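How to lay a simple place setting on a plain white table
Reading time: 2 minutes

I've grown very fond of a bare white table over the years, and when we moved to the house at Murnedgate it was the first thing I wanted to get right. You really don't need much – a wipe with a soft cloth, one good plate and a bit of patience.

Start with the plate, and put it down before anything else so you can see how much room is left. 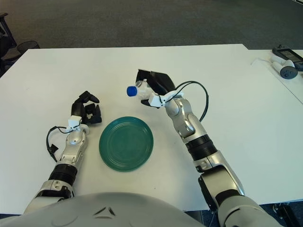
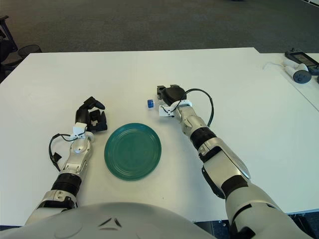

Colour is where I'd spend a little thought, as white will take almost anything you give it. I do love a strong one for the plate, and the teal-green in the second picture, with its raised rim and those rings running round the middle, needs no mat under it at all. If you want a second colour, keep it small and near the plate, like the little blue piece up to the right.

Leave a good 18 cm clear on either side for elbows (more if you have guests who talk with their hands!). Then sit down in the chair yourself and reach for things, and shift whatever feels too far away.

Related pages
Caring for Bonlow plates
Choosing a cloth: the Daza range
Small tables for the Murnedgate kitchen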